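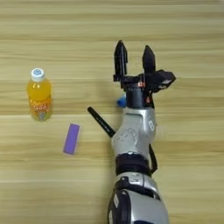

Table 2, gripper open, with the drink bottle, the purple block and the marker out.

Fallwood bench robotics group, minutes of the house rules meeting, 26 December 2021

Notes by Sizwe Kekana. I chaired and typed at the same time, so if I got your point sideways, write to me and I'll fix it before these get filed.

Small turnout, what with the holidays, but everyone who has signed up for arm time in the new year was in the room or on the call, so we went ahead. The November minutes went through with one fix: I had written that the Brakero bench was closed, and it was only closed in the mornings. Sorry, Brakero people!

Open bottles. This took up most of the first half. The old rule says no liquids within reach of an arm, period, and we've all been breaking it, because a bottle is exactly the kind of thing we want the arm to pick up. I said I'd much prefer a rule we follow to one we all walk past. After a good bit of back and forth we settled on this: a bottle can be on the table if it's a task object, the cap is screwed down tight, and the person running the session has checked the cap by hand before the arm is enabled. Your own coffee is not a task object (yes, this came up, and yes, I was the one asking). Glass stays banned. We also talked about plain water only, and the call side was keen on it, but the colored drinks are easier to tell apart in the recordings and we left it open for next time.

Resting pose. Right now everybody parks the arm wherever they finished. I don't love it, and I've done it myself plenty. From now on, if you're changing the layout of the table, the arm is paused, the gripper is open and empty, and the pendant is in your other hand or in the hand of somebody you've spoken to. Spoken to, out loud! A nod across the room doesn't count. There was a question about whether paused is enough or whether we should power down the drives every time. We agreed on paused for moving objects around, and full power down for anything where your hands go on the gripper or the cable.

Small stuff under the wrist. Quiambao raised this one and I thought it was the best point of the day. When a pen or a cap ends up lying underneath the arm, the operator's first instinct is to reach in and slide it out. Please don't. Jog the arm up and away first, slowly, then get the pen. If the pen is part of the layout and is meant to be there, leave it there, and put it on the layout sheet so the next person knows. We added a line for it on the sheet, form 2213, at the bottom where there was space.

Cables. Any loop that hangs off the side of an arm needs to be looked at before each session, with the wrist turned 90 degrees each way by hand guiding to see that nothing pulls tight. I had this down as a weekly job and got talked out of it, fairly enough. It goes on the start-up list, right after the stop button test. Kollow asked if we could just tape the loops flat. No, because then there's no slack at all when the wrist turns, but they're going to try a softer clip and bring one along.

Speed. We spent a while on this and didn't finish. Everybody is fine with reduced speed when a person is standing at the table. Where we split was on what happens with a new task that has only been run in simulation. I want 3 slow runs on the real table before anyone turns it up, and the other side of the room feels that one is plenty if the objects are light. Carried over, and reduced speed stays on for new tasks until then.

Things people said they'd do: I'm rewriting the bottle rule and sending it around. Quiambao has the updated layout sheet. Kollow has the clips. Brakero is going to move the stop button on their bench over to the left side, where you can reach it without leaning across the table, and I'll go by and try it when it's done.

We ran over and I lost my parking spot argument with the front desk, so next time we start with the speed question while we're all still fresh. If you have a rule you think is silly, send it to me ahead of the meeting and I'll put it on the list.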